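Cuaderno de taller - brazo Droltemura, agosto, 18:40

Sigo con el cableado de la muñeca. La alimentación queda a la izquierda del eslabón y la señal a la derecha, con bridas nuevas. El conector Grimshaw de cuatro pines entra justo; hay que limar la tapa antes de cerrarla.

Cambio el muelle de la pinza. Con el anterior el servo pedía más de 800 mA en reposo, con este se queda en 700. Falta repetir la medida con el codo extendido.

Firmware: subo el límite de velocidad a 2.000 pasos/s solo en la base. El resto no se toca hasta tener los finales de carrera. 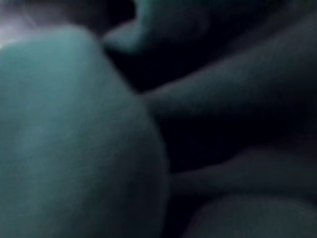

La exposición sigue en automático. A distancias muy cortas el enfoque fijo no da para localizar bordes, así que la aproximación final va por posición articular y corriente - la visión se queda en la fase previa. Umbral provisional de parada: 100 mA sobre la corriente de marcha en vacío.

Pendiente:
- Pedir dos rodamientos a Drenier, los del hombro tienen juego.
- Calibrar el cero de la muñeca con la plantilla Bririnik.
- Probar otra óptica con enfoque manual.
- Subir los registros de hoy a la carpeta común.

Dejo la fuente apagada y el brazo apoyado en el tope.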